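The Second Gripper
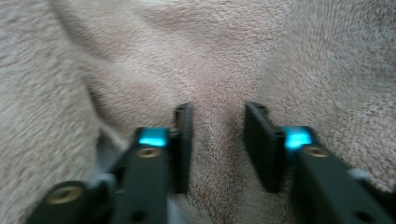

The pads open over the towel.

Yaa Boateng had the Kestemton in her right hand and a beige towel on the bench. The Kamasix lay beside the keyboard where she had left it before lunch.

"Which one is that?" Dankwa asked from the door.

"The one you don't like."

He came in and stood behind her. On the monitor the two black fingers hung over the cloth with their cyan tabs lit. She lowered her wrist, closed the pads on the fold, and lifted. The towel came up by one corner and slid off.

"Again," he said.

She bunched it up and did it again. This time it held. She wrote the result in the notebook and pushed the towel back into a heap.

Clisdale wanted an answer by April. They would order 500 of one or the other, and whichever it was, people would be holding it all day. Dankwa had picked the Kamasix in the first week, before anyone had tried it on cloth. It was lighter and it looked better in a meeting.

"The Kamasix got nine on this towel," she said. "Out of what I gave it."

"And this?"

"I'm not done."

He pulled the other stool over and sat. She could hear him trying not to talk. She went down into the crease between two folds, where the loops were pressed flat, and closed her hand slowly. The cloth gathered between the pads and rose off the bench.

"My wrist hurts with the other one," she said. "I haven't put that in the notes."

"Why not?"

"There's no column for it."

Dankwa looked at the notebook for a while. Then he took the ruler and the pencil from her side of the bench and drew a line down the page.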